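Kapitel 3
Hausarbeit als Aufgabe für Maschinen

Lernziele dieses Kapitels

Nach der Bearbeitung können Sie erklären, warum Tätigkeiten im Haushalt für Maschinen schwerer zu beherrschen sind als viele Arbeiten in der Fertigung. Sie können eine Alltagsaufgabe in Teilhandlungen zerlegen und angeben, welche davon heute zuverlässig automatisierbar sind. Sie kennen den Unterschied zwischen einer Vorführung und einem Dauerbetrieb und können Erfolgsquoten entsprechend einordnen.

3.1 Ausgangslage

Waschmaschine, Geschirrspüler und Staubsaugerroboter gehören in vielen Wohnungen zur Grundausstattung. Alle drei sind Automaten, und alle drei lösen ihre Aufgabe auf ähnliche Weise: Die Umgebung wird so eingerichtet, dass die Maschine möglichst wenig entscheiden muss. Der Geschirrspüler erkennt keine Teller. Er sprüht Wasser in einen geschlossenen Raum, und was darin steht, wird sauber, sofern es richtig eingeräumt wurde. Das Einräumen selbst bleibt Handarbeit, ebenso das Ausräumen und das Verteilen auf die Schränke.

An dieser Stelle beginnt das Thema des Kapitels. Was übrig bleibt, wenn man alle eingeführten Haushaltsgeräte abzieht, ist zum großen Teil Greifen, Tragen, Ablegen und Sortieren. Für einen Erwachsenen sind das Nebentätigkeiten. Für eine Maschine sind es vier getrennte Probleme, und jedes davon hängt von der Lage, der Form und dem Material des Gegenstands ab.

In der Werkhalle sieht die Rechnung anders aus. Ein Industrieroboter, der Bleche in eine Presse legt, bekommt das Blech immer an derselben Stelle und in derselben Ausrichtung. Das Werkstück wird zugeführt, der Greifer ist auf genau dieses Teil ausgelegt, und ein Schutzzaun hält Personen fern. Ändert sich das Teil, wird umgerüstet. Der Aufwand lohnt sich, wenn der gleiche Vorgang oft genug wiederholt wird.

Eine Küche lässt sich so nicht einrichten. Dort liegt am Abend etwas anderes auf der Arbeitsplatte als am Morgen. Eine Tasse steht einmal aufrecht und einmal kopfüber, eine Flasche kann voll oder leer sein, und beides sieht von außen unter Umständen gleich aus. Dazu kommen Menschen und Haustiere, die sich nicht an einen Ablaufplan halten.

3.2 Ein Beispiel aus der Praxis

Der Gerätehersteller Dusley hat in einer Musterwohnung in Stemenstead eine Versuchsreihe zum Tischabräumen durchgeführt. Das verwendete System trägt den Namen Pyo, die zugehörige Steuerungssoftware heißt Naler. Die Aufgabe war bewusst klein gehalten: Gegenstände sollten vom Tisch genommen und an einem vorgegebenen Platz abgelegt werden. Zerbrechliches war ausgeschlossen, ebenso Messer und heiße Gefäße.

Über die gesamte Reihe wurden 889 Greifversuche protokolliert. Ein Versuch galt als gelungen, wenn der Gegenstand nach dem Ablegen unbeschädigt und an der richtigen Stelle lag. Bei flachen Tellern scheiterten 33 Versuche, fast immer aus demselben Grund: Die Finger des Greifers kamen nicht unter den Rand. Ein Mensch schiebt den Teller in diesem Fall zur Tischkante und fasst dort nach. Diese Ausweichbewegung war in Naler anfangs nicht vorgesehen und wurde im Juli ergänzt.

Das Beispiel zeigt zwei Dinge, die im weiteren Verlauf des Kapitels wiederkehren. Erstens entscheidet oft eine unscheinbare Eigenschaft des Gegenstands über den Erfolg, etwa die Höhe eines Rands. Zweitens nutzt der Mensch die Umgebung mit, also Kanten, Wände und die zweite Hand - und zwar ohne darüber nachzudenken. Will man das einer Maschine beibringen, muss man es zuerst als eigene Handlung erkennen.

3.3 Zerlegung einer Alltagsaufgabe

Für die Analyse verwenden wir ein Schema mit fünf Stufen. Es wird in den Abschnitten 3.5 bis 3.8 ausführlich behandelt und hier nur benannt.

Erkennen: Was liegt dort, und wo sind seine Grenzen?
Auswählen: Welcher Gegenstand ist zuerst an der Reihe?
Greifen: An welcher Stelle und mit welcher Kraft wird zugefasst?
Bewegen: Auf welchem Weg gelangt der Gegenstand zum Ziel, ohne anzustoßen?
Ablegen: In welcher Lage wird er losgelassen, und ist danach alles stabil?

In der Fertigung sind die Stufen eins und zwei meist durch die Anlage vorgegeben. Im Haushalt fallen sie bei jedem Durchgang neu an. Auch die Stufe Ablegen wird leicht unterschätzt. Eine Schüssel in einen leeren Schrank zu stellen ist einfach, sie in einen Stapel einzufügen ist eine andere Aufgabe.

Auf einem Versuchstisch treffen große und kleine, flache und tiefe Gegenstände zusammen. Die rote Flasche liegt auf der Seite, der Greifer befindet sich unmittelbar über ihrem unteren Teil. Die Spielzeugorange berührt den Rand des ovalen Tellers, sodass bei der Stufe Erkennen zwei Objekte zu trennen sind. Für Schüssel und Kochtopf in Mintgrün reicht die Farbe als Unterscheidungsmerkmal nicht aus; der Topf hat einen kurzen Griff.
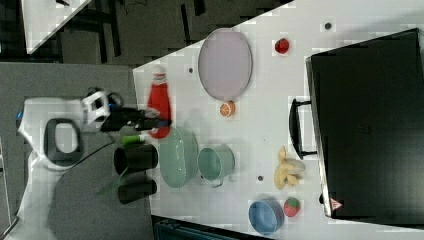

Kann man heute einen Roboter kaufen, der eine Küche selbstständig aufräumt?

Für eine beliebige Küche gibt es ein solches Gerät bisher nicht in verlässlicher Form. Einzelne Teilaufgaben gelingen unter günstigen Bedingungen, doch im unbeaufsichtigten Alltag treten noch zu viele Fehler auf, die ein Mensch beheben muss.

3.4 Vorführung und Dauerbetrieb

Eine Erfolgsquote ist nur zusammen mit ihren Bedingungen aussagekräftig. Angenommen, ein System führt jeden einzelnen Griff mit einer Wahrscheinlichkeit von 95 Prozent richtig aus. Das klingt brauchbar. Besteht das Abräumen jedoch aus 10 Griffen hintereinander und sind die Fehler voneinander unabhängig, so gelingt der gesamte Durchgang ohne Fehler nur noch in knapp 60 Prozent der Fälle. In einem Video lässt sich ein gelungener Durchgang zeigen. Im Betrieb zählt jeder.

Hinzu kommt die Frage, was nach einem Fehler geschieht. Ein heruntergefallener Löffel ist harmlos, wenn die Maschine ihn bemerkt und entweder aufhebt oder meldet. Bemerkt sie ihn nicht, arbeitet sie mit einem falschen Bild der Lage weiter. Die Fähigkeit, eigene Fehler festzustellen, ist deshalb für den Haushalt mindestens so wichtig wie die Quote beim ersten Versuch.

Auch die Zeit spielt eine Rolle, allerdings anders als in der Fabrik. Ein Roboter, der nachts langsam arbeitet, stört wenig, solange er leise ist. Muss aber jemand danebenstehen und im Notfall eingreifen, ist der Zeitgewinn aufgebraucht.

Abschnitt 3.5 behandelt die erste Stufe des Schemas, das Erkennen. Vorausgesetzt werden die Grundlagen zu Kameras und Abstandssensoren aus Kapitel 2.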